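How cloth creases, and how to get it flat again

Level: ages 9 and up

A piece of cloth looks like one thing, but it is made of many threads. In woven cloth there are two sets. The warp threads run along the length. The weft threads run across, passing over one warp thread and under the next. The place where two threads cross is held by friction, which is the grip between surfaces that touch.

Each thread is made of fibres twisted together. A cotton fibre is very thin and hollow, and it is built from long chains of a material called cellulose. The chains lie side by side and are joined by weak links called hydrogen bonds.

What happens when cloth is bent

When you fold a cloth, the fibres on the outside of the fold are stretched and the fibres on the inside are squeezed. If the bend is gentle, the fibres spring back when you let go. If the bend is sharp, or if something heavy sits on it, some of the weak links break and join up again in new places. The fibres then hold the bent shape. This is a crease.

Water makes creasing easier. It gets between the cellulose chains and loosens the links. When the water dries out, the links form again in whatever shape the cloth happens to be in. A wet shirt left in a heap will dry as a creased shirt.
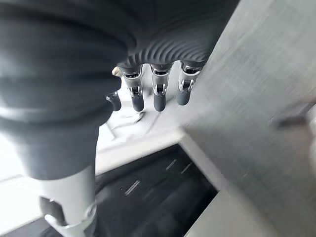
Photo: Trultstead Learning Library

Creases are easiest to see on white material. Plain white has no pattern to hide them, so the only differences you notice are differences in light. The side of a ridge that faces the lamp looks bright. The side that faces away looks grey. Under very strong light the grey becomes faint, and a creased cloth can seem flatter than it is.

Why some cloths crease more than others

Linen creases a great deal. Its fibres are stiff and do not spring back well. Cotton also creases easily. Wool creases less, as its fibres are naturally wavy and behave a little like springs. Polyester is a man-made fibre that takes up very little water, so it usually comes out of the wash smoother than cotton.

How to flatten a small cloth

Use a clean, dry table.

Put the cloth down and find two corners next to each other.
Lift it by those corners and shake it once.
Lay it down again, far edge first.
Place one palm in the middle and push slowly towards an edge. Go back to the middle and repeat in the other directions.
Pull each corner gently outwards.

Large folds will go. Sharp creases will stay, because smoothing by hand does not loosen the links inside the fibres. For that you need heat, moisture or both. An iron supplies heat and pressure, and its steam supplies the moisture. Ironing is a job for an adult, or for you with an adult beside you.

Words to know

Warp: threads that run along the length of a cloth.
Weft: threads that run across it.
Fibre: a thin strand that is twisted with others to make thread.
Friction: the grip between touching surfaces.

Next page: Why towels have loops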